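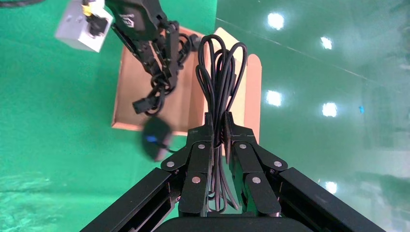

The Cable Drawer Has a Manager Now

Eun-ji Kwak looks after the equipment store at Birdale, and she has opinions about how you put away a cord. "Wrapping it around your elbow is what you do to a garden hose," she says. "And I wouldn't do it to a hose I liked."

When she took over in October, the store had one drawer marked MISC. She emptied it onto the floor on a Monday and counted 165 cables, 54 of which fit nothing in the building. The rest she folded into long hanks, loops at one end, and hung by type.

I ask if she has a favorite. She does, and she's a little embarrassed by it. "A plain black power cord. It works in half of what we own, so everybody steals it." 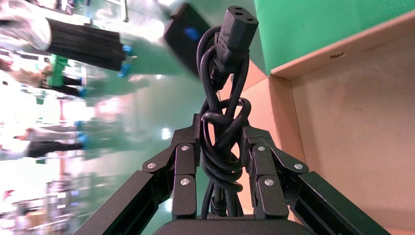 A black power cord in its loops, connector end up.

Knots are a sore subject. Kwak's rule is that whoever finds one undoes it before lunch, a policy she says has made her unpopular as far away as the Porside office. "They mailed us a box once. I mailed it back."

She won't use twist ties ("tiny wire insects") and is lukewarm on Velcro. Labels she loves. Her own phone charger, I notice, is stuffed in a coat pocket with a receipt and some gum.

"That's personal property," she says. "Different department."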